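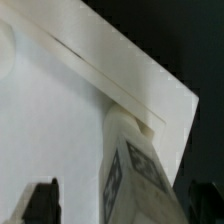 Inserting a part by touch and a wrist view alone has long been treated as a problem of better sensors, and Obadia Masanja would like to see that assumption retired. "We kept buying resolution," Masanja said. "What we lacked was a way for the robot to know which of its own guesses to trust."

Bralteck, working with the Echeverri Laboratory at Drultthorpe, today released results from a study of close-range robotic manipulation on plain white parts. The method, named Botstead, lets a robot arm estimate its position relative to a surface that offers very little texture, using a small camera mounted near the gripper and a running measure of its own uncertainty.

Pale, matte surfaces are common in household goods and molded housings, and they are difficult for vision systems. With few printed marks or sharp color changes to follow, conventional tracking tends to drift as the gripper closes in. Botstead relies on shading at steps, rims and seams. When printed square markers are in view, the system uses them as a reference. When they leave the view, it continues on shading alone and slows the arm as its confidence falls.

The study covered 264 trials on one arm with a two-finger gripper. In 228 of them, the arm reached its target pose within the tolerance set before testing began. Each trial started from one of 5 approach directions, chosen at random. The training set for the shading model was small by current standards — around 200 short recordings, all made at the Drultthorpe site.

"The number we are most satisfied with is the small size of the training set," said Dennis Mfaume. "A laboratory with one arm and a few weeks should be able to repeat this work, and we have written the methods section with that laboratory in mind."

Most of the unsuccessful trials occurred on shallow curved recesses viewed at very close range, where neighboring rims produce similar bands of light and shadow. In these cases the system often reported low confidence and stopped the arm short of contact. The authors count such stops as failures in the published results.

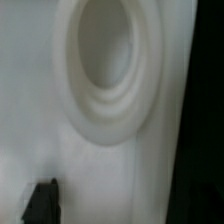

Availability

The trial logs, the shading model and the marker layouts will be available to academic groups on request beginning in January. Requests should name the arm and gripper to be used. Commercial inquiries will be handled separately by Bralteck.

A second study, on parts with glossy finishes, is in preparation at Drultthorpe. Botstead has not been tested on transparent materials, and the present results should not be read as applying to them.

Media contact: Bralteck Press Office, Drultthorpe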